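Open Saturday at the Okura building in Starville, November. We signed in at the desk and went straight to the two-arm cell at the back, the one part of the tour I had asked for.

## How the table is laid out

Both arms are bolted down through square white mounting plates. The work surface is brown sheet with blue tape laid over it as a grid. Keisha Lyons looks after the cell and re-tapes the grid by hand. She doesn't mind a wavy line, but she replaces any strip that starts to lift. The teach pendant stays on the desk next to the table, with its red stop button in reach.

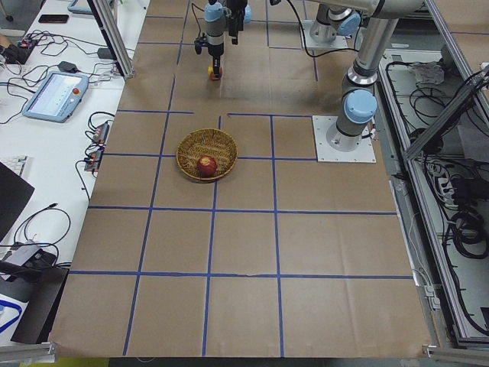 ## Looking after the arms

Cables get most of the attention. Each one needs enough slack for the wrist to turn and not so much that it drags over the work. Lyons checks them by hand before the first run, then looks over the black tape on the arm with the long silver tube. The log was at run 2983 when we visited. A full check takes her 19 minutes.
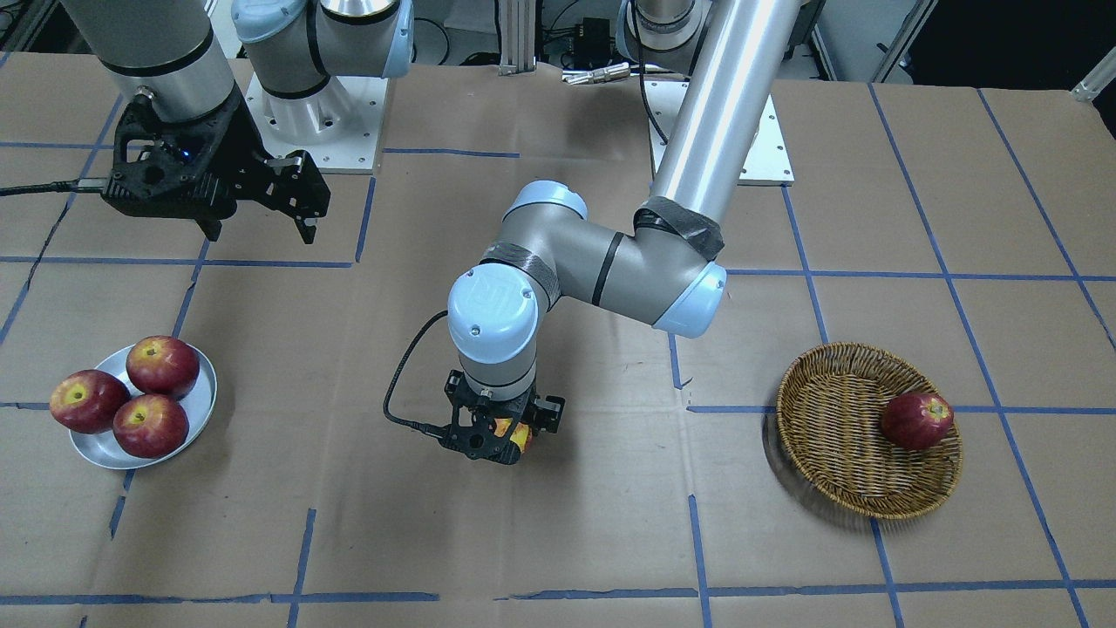 *Both arms over the taped table, apples on the metal plate and in the basket.*

## The wrist camera

The last stop was the camera check. Lyons looks for both finger tips at the bottom of the picture and compares them with a saved one. If either has shifted, she stops and re-seats the fingers. She has done that twice since spring.
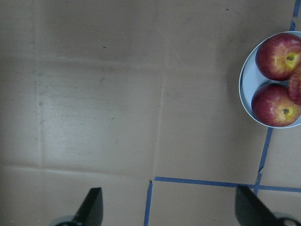 *Report by Paloma Quintanilla*

The plate of apples sits off to the right in this view, with blue tape running under it. I asked whether scuffs on the cardboard matter. Lyons said she leaves small ones alone and changes a sheet when it curls.

We were done by noon. The next visit is to Trenlow.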